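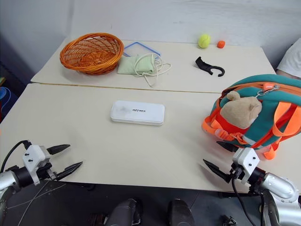
About Imach Demonstration Services

Imach is a Canadian company that records robot demonstrations. Our operators guide two-armed machines through ordinary household and workplace tasks, either by remote control or by moving the arms by hand, and the recordings are supplied to research groups and manufacturers who use them to train their own systems. We do not build robots for sale. Our work is the teaching, and the careful keeping of what has been taught.

Our history

The company was formed by the merger of two smaller practices, Traltley and Geerts. Traltley had specialized in remote operation for inspection work. Geerts had run a training workshop in which tradespeople learned to guide robot arms by hand. The two had shared a building for several years before joining under one name. The Geerts workshop remains in use as our main recording floor, and the Traltley offices now hold our review and storage teams.

Imach employs 29 people. Most are operators, and most of the operators came to us from other fields, including food service, garment repair, warehousing and nursing care. No background in robotics is required. New staff complete a paid course of 60 hours at the controls before any of their recordings are released to a client.

How a task is taught

Each task begins as a short written instruction, such as placing an item in a basket, closing a bag or moving a case from one side of a table to the other. The task desk checks the instruction for plain wording and confirms that it can be carried out with the grippers fitted to the station.

The operator then performs the task. Under remote control, the operator's movements are followed by the arms at the station. In hand guiding, the operator holds the arms directly and leads them through the motion at a slow, even pace. The choice between the two is made with the client at the start of a project. Hand guiding is often preferred where contact is delicate. Remote control is used for most longer tasks and for any work in which both arms must act together.

A task is repeated many times, with the objects moved between attempts. Operators are asked to work as they naturally would, and to correct a poor grasp in the course of the attempt if they can do so safely. Attempts that include a correction are kept and labelled as such. Those in which the task was not completed are kept as well, under a separate heading, and are provided to clients on request.

Our objects

We teach with everyday things. Bags, baskets, balls, cases, pouches, straps and cords all behave differently when a gripper closes on them, and a machine intended for use in homes will meet all of them. Our object library holds 1632 catalogued items. Soft and flexible goods make up a large share of it, as these are the items our clients ask for most often.

Objects are bought from regular shops. They are not altered to make them easier to grasp, and worn items stay in service until they are no longer safe to handle.

Review and quality

Every recording is watched in full by a reviewer who did not take part in the session. The reviewer confirms that the written instruction matches what was done, marks the start and end of each movement, and returns anything unclear to the operator for comment. Our recording guide, known within the company as Meltard, sets out these steps and is revised each February. The current edition is given to every client at the beginning of a contract.

In our last reporting year we released 2293 reviewed demonstrations.

Safety and privacy

A second staff member is assigned to every session and has access to the stop control at all times. Arm speed is limited during hand guiding. Operators work in blocks of no more than 60 minutes at the controls, followed by a rest period away from the station.

Staff and visitors who may be recorded are asked for written consent in advance. Faces are removed from recordings before release. Any person who has given consent may withdraw it by writing to the privacy desk, and recordings still in our possession will be deleted.

Working with us

We accept projects from universities, public institutions and private firms. An enquiry should state the tasks of interest, the type of arm and gripper for which the recordings are intended, and the preferred method of demonstration. Small trial projects are welcome, and are carried out under the same review process as larger ones.

Applications for operator positions are accepted throughout the year. Training is offered in English and French at our main recording floor.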